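Kitchen notebook – Saturday, second half of the morning

Picking up from where I stopped on the last page, which was the drawer with the lids. I gave up on the drawer. Armindo Antunes is right that we own more lids than pots, but matching them up is a job for somebody with a whole afternoon, so I put a rubber band around the ones that clearly belong together and shut it again.

Today was packaging. We had agreed at the last catch-up that all the boxes and bags left over from the shopping would be gone before the Grundano tasting, and I had been walking past them all week telling myself they weren't mine. Well, some of them were mine! The crackers for one, and probably most of the tea.

How I did it, so that whoever has the next turn can do it the same way or complain about it:

Start at the table. Everything loose goes there first, even the stuff you're sure is trash, and you pick each thing up and shake it before you decide. I know that sounds fussy, but last month Mahmoud Slaoui threw out a Briletti carton with the spare gasket still taped inside the flap, and the replacement took two weeks and came in the wrong size (it's in the lid drawer, of course). So shake it, look in both ends, then let it go.

Bags are a different story. I keep the ones that are whole and will fold flat, and anything torn or sticky gets tossed. I tried sorting them by size once and it lasted four days. One pile is fine.

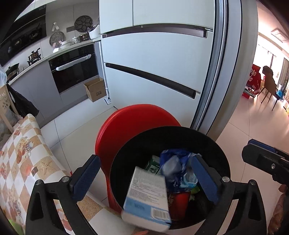
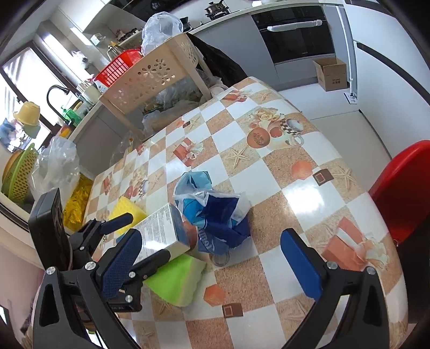
Test Kitchen and Pantry Group – shared notebook

Sponges: both the yellow and the green are staying. Yellow is for dishes, green is for the table and the counter, and please let's hold to that for longer than we did in the spring. I'd like to get a little hook rail for them someday, or even just a saucer. They have no proper home at the moment and they wander all over the table with everything else.

The trash can fills up faster than you'd think on a day like this. Cartons are the worst because they stand up and take all the room, and then you push down on them and something underneath pops out the side. Flatten them first. I say this as a person who did not flatten them first. The really big cardboard doesn't go in at all, it goes down to the paper bin on the corner, and Mahmoud said he'd take it when he leaves – Mahmoud, if you're reading this on Monday and the cardboard is still in the hall, well.

Spent on the kitchen so far this quarter: 938, out of the 2,000 we were given. That includes the Kettani order, which I still think was too much cumin for a group our size, but it smells wonderful and I've stopped arguing. If we replace the scale and buy the storage jars we come to 1,630, and I'd be happy leaving the rest alone until after the tasting. Armindo wants a second kettle. I can see the point when everyone turns up at once, but where would it live?

Wiped the tablecloth down at the end with warm water and a drop of soap. Do not use the Cever spray on it, it leaves a haze that takes forever to buff off. I do like this tablecloth, by the way. Starfish and gift boxes and cups with roses, somebody had a very good day designing that. There was talk of getting a plain one for the tasting and I'm voting no.

Things I didn't get to:

Top shelf of the fridge. There's a jar at the back with no date on it and I want a witness present when it gets opened.

Bags on the shelf unit. I would like to go through that whole stash properly, maybe put the good ones in a crate with a label. Ask Armindo if he's attached to any of them before throwing anything out.

Labels for the spice tins. The pen is dry. I put it back in the cup with the other pens, out of habit, so now there's a dry pen in the cup.

The burner at the back left still takes three tries to light. Mahmoud thinks it needs a good clean and I think it needs a new igniter – we'll look at it together next time, with the gas off.

Stopped a bit after noon and made myself an egg.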